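Home Datasets Models Docs Contact
Search datasets... Go

# Niltine Bin Picking: metal brackets, two hands
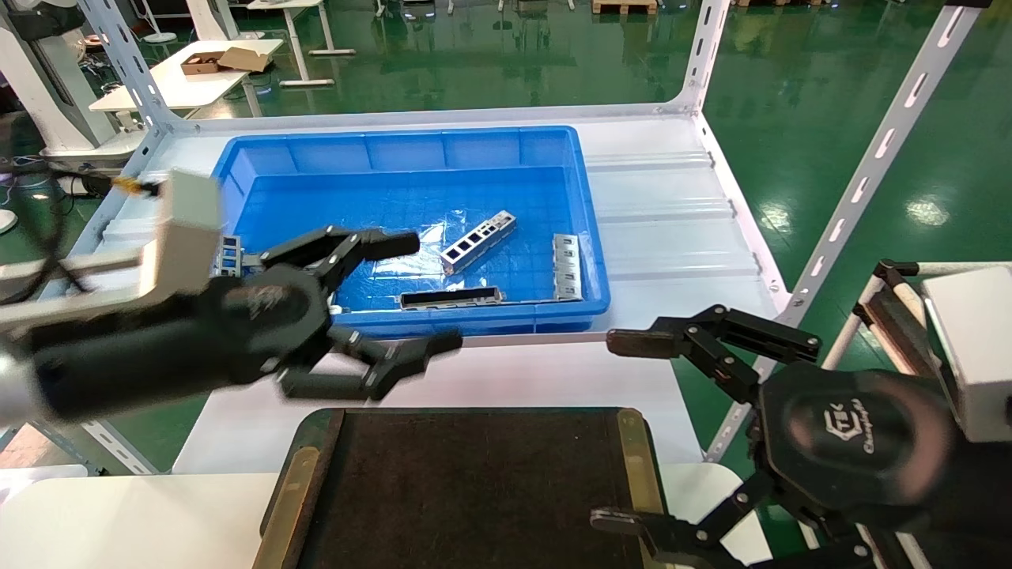 Head camera view, blue bin with brackets on the shelf.

Category: Manipulation / Teleoperation / Real robot

## What is it

Niltine is a set of recorded demonstrations for training a policy with two arms and two multi-fingered hands. The task is to take one metal bracket out of a plastic bin and put it in the tray in front. An operator controls the robot during the whole episode. There is no scripted motion.

This version has 1157 episodes, recorded by three operators in the Lorinham hall. Last update: 30 April 2020.

## Content of one episode

- `head.mp4` — color video from the head
- `joints.csv` — positions of arms and fingers
- `command.csv` — what the operator sent
- `note.txt` — free text, can be empty

Video and joints have separate clocks. Please use the `t_sync` column and do not match by row number, we made this mistake ourselves in the first version.

## How we record

The operator first lays the brackets in the bin by hand, in mixed positions: flat, diagonal, standing against a wall. The clear plastic sheet stays in the bin, as the parts are delivered with it. Fingers catch on it sometimes, and we keep these episodes with the label `sheet`.

An episode is stopped after 75 seconds. If the bracket falls outside the tray, the label is `fail`. We did not delete failures, except 8 episodes where the video file was broken.

## Known problems

- Fast finger motion gives blur in the head video.
- Shiny metal is difficult for depth estimation. We provide no depth.
- Left hand is used less than right hand. Alcides Sales is preparing a correction of this, planned for July.
- Background is always the same hall, so a model can learn it too well.

## Contact

Recording: Margit Vass. Files and labels: Botond Vörös. For a wrong label please send the episode number and the time in the video.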